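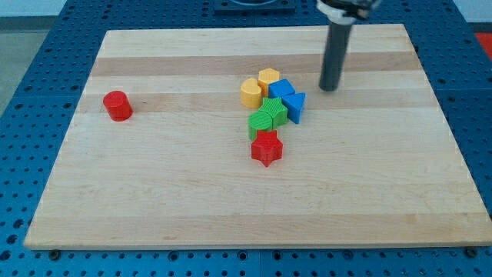 Birkness Board Oil, 506 ml

Food-safe oil for cutting boards, wooden spoons and rolling pins

Birkness is a clear oil for wood that touches food. It has no colour added and no perfume. It goes into the grain and leaves a soft, low sheen, so a pale board stays pale and a darker one becomes a little deeper in tone. On striped boards the difference between the planks will show more after oiling, which many of our customers like very much.

We make it in small batches in our workshop at Skuvelgate. Ye-rin Ha mixes every batch and writes the batch number by hand on the bottom of the bottle.

How to use

Wash the board with warm water and a little dish soap. Stand it on its edge and let it dry overnight. Please do not hurry this step.
Pour a small amount on a cotton cloth and rub along the grain. Do the ends also, they drink the most.
Leave it for two hours, then wipe off everything that is still on the surface.
For a new board, repeat the next day. After this, once a month is enough for most kitchens.

If the surface feels sticky, there was too much oil. Rub it with a dry cloth and leave it one more day.

Lay used cloths flat outdoors to dry before you throw them away.

Good to know

One bottle is enough for almost 111 small boards with a single thin coat. Bigger boards, and old ones which were not oiled for years, will need more.
The oil does not repair cracks or deep knife marks. For these, sand first with fine paper, then oil.
Not suitable for floors, outdoor furniture or lacquered wood.
Store in the cupboard with the cap closed. In a cold garage it can turn cloudy, and it becomes clear again at room temperature.

Details

Product code: 589
Contents: 506 ml
Bottle: brown glass with screw cap
Cloth: 1 cotton cloth included
Refill: available at our counter, please bring the empty bottle clean and dry

What customers wrote

"I was using cooking oil before and my board had a bad smell. With this one there is no smell at all. The cap is a bit stiff." Da-eun Ji

"Good oil, my favourite for spoons. I wish there was a smaller bottle for gifts." Titilayo Haruna

Goes well with

Deschamps Board Wax, for a harder finish on top of the oil
Brivelitz Sanding Block, fine

Questions about an old board? Write to Soon-im Shin through the contact form and tell her what wood it is, if you know it. She answers on weekdays.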